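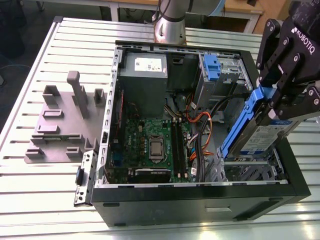 One reader wrote in to ask why we bother pulling the drives before a tower goes anywhere, when wiping them in place would save a trip around the bench. The same reader had given us two machines last spring and wanted to know what became of the parts.

The drives come out first at the Rurodmont Reuse Workshop, and they have since we opened. A wipe takes hours, and a tower sitting on the bench with its side off for that long blocks the next one. The wiping station on the back wall handles 18 drives at once, so a drive in its caddy can go there while the rest of the machine moves along. It also means a computer that fails its power test can go straight to the parts shelf with no data left in it.

In the past year the workshop took in 1411 desktops and sent 866 of them back out in working order. The rest were stripped. Power supplies, memory and drive caddies are worth keeping, and so are the cables if the ends are good. Bare cases go to Dallura for metal recycling, and the plastic front bezels are taken off first because they are weighed separately.

A few notes for people doing the work at home before dropping a machine off:

Unplug it, then hold the power button in for a few seconds. Lay the tower on its side with the removable panel facing up. On most office models there is a latch or two thumbscrews at the back.

Find the drive before you pull on anything. Colored plastic in an office desktop is usually something you are meant to squeeze or lift, and blue is common. A caddy should slide out without force once the power and data plugs are off. If it doesn't, check for a second latch — older cases sometimes have one on the far side of the cage.

Leave the drive in its caddy. We get a lot of bare drives with the caddy missing, and replacements for some models are hard to find. If you want to keep the drive yourself, please send the caddy along with the tower anyway.

Don't remove the processor. The pins in the socket bend easily and a bent socket usually means the board is scrap.

Drives that fail the wipe are shredded by Bhuiyan Secure Disposal, which picks up once a month. You can ask for a receipt with the serial number on it. Put a note on the machine when you drop it off, since we can't match a drive to its owner later on.

The next drop-off period runs through the end of April at the Denis Street door. There is a limit of 100 machines per business, and larger lots need to be arranged by email first. Monitors are still not accepted — the storage room is full and will be for a while. Keyboards and mice are fine if they are clean and have a USB plug.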